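Section 2: Setting up your tyre pressure monitor

I've fitted the Udetora kit to our own wagon and to my brother-in-law's caravan, so these steps are the way I'd do it again.

1. Let the tyres cool right down in the shade, then pump them up to the figures on your door placard.

2. Plug the display into the 12-volt socket and hold the side button until it beeps.

3. Screw a sensor onto each valve — finger tight is plenty, so put the pliers away!

4. Wait for each wheel to show up on the display before you move on to the next one.

Caution: don't use the thread sealant that comes in some puncture kits. It gums up the sensor and you'll never get the thing off.

5. Take it for a decent run on the open road and keep an ear out for the alarm.

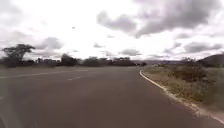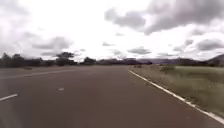
Note: pressures climb as the tyres warm up, so don't go letting air out at the first servo. I recheck mine cold every 1000 km, and I swap the sensor batteries each August whether they need it or not.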